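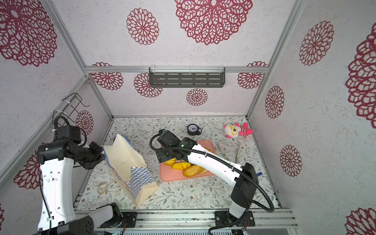 Checked paper bag and pink tray, two arms above.

Loudness and the small venue
Mitra Azimi, 8 Sep 2013

Illinance played the Girivthorpe hall to 239 people last week, through a system specified for 677. The mix was clear at the desk and poor everywhere else. Vocals vanished under the kick drum by the second song, and Najafi's guitar parts came through only in the gaps.

I think small halls should set a fixed level limit and publish it. 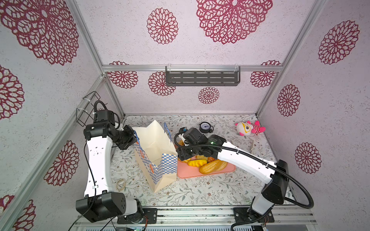
Engineers object that a limit flattens the dynamics. It need not. Dado kept the support set well down - 52 minutes, two vocals, one keyboard - and every word reached the back wall. The headline act had better songs and I could follow perhaps half of them. A hall that size does not need subs stacked on both sides of the stage.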